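4.3 Checking the pose track before you import

Read this section before you run the importer for the first time. The default settings look sensible and will happily accept a bad session. Serner prints "track OK" at the end of nearly everything, and you should not take its word for it.

The importer rebuilds the path of the hand-held gripper from its wide-angle video and the motion sensor log. It needs a map of the room first. The map comes from the Mumelden step (section 4.2), and a map made in one room is no use in the next, whatever the file browser lets you select.

1. Open the session folder and confirm that the video and the sensor log have the same session name. Serner does not compare them.

2. Load the map. The status line should show at least 2,000 map points. Below that the tracker still starts, but we have never had a path out of it that we would train on.

3. Set Start Mode to Relocalize. The other choice, Fresh, builds a new origin for every clip, and your clips will no longer line up with each other.

4. Press Track and leave the viewer open. Watch the point overlay, and ignore the progress bar, which reaches 100 percent well before the work is done.

Note: Plain white walls give the tracker very little to hold on to. Ceiling beams, light fixtures and door edges do most of the work in an ordinary room. If the overlay shows points only on the gripper body, stop the run. Those points move with the camera and will pull the path toward standing still.

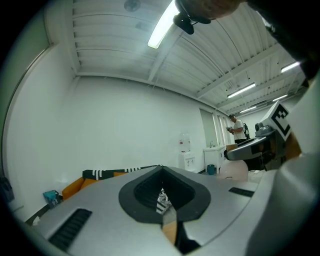 5. When tracking ends, open the Report tab and read the line marked Lost Frames. A clip with more than 300 lost frames should be thrown out. The Repair button fills the gaps by drawing a smooth curve between the last good pose and the next one. It looks lovely in the viewer and has no measurement behind it.

6. Check the mask. The default mask hides the gripper body and the fingers, and was drawn for the older Ivanov lens. On any other lens, open Mask > Edit and redraw it by hand. Leave a small margin around the fingers in their fully open position.

7. Replay three clips from different parts of the session – start, middle, end – and compare the path with the video. Jumps at the moment the gripper closes usually mean the mask is too tight.

Caution: Do not turn on Auto Scale. It guesses the size of the room from the motion log and guesses differently each time. Set scale from a printed marker whose side length you have measured yourself, with a ruler, after printing.

Caution: People walking through the view are meant to be rejected as moving points. Version 3 of the Greseck filter claims to handle this. Mwende Ogola reran a set of 2,664 clips with the filter on and off and found no difference she was willing to sign for. Leave it on if you like, but keep doing step 7.

8. Press Export. Write the map name in the Comment field. The export file does not store it, and Halima Kioko will ask you for it.

If Export is grayed out, close the viewer and open it again. The cause is not known.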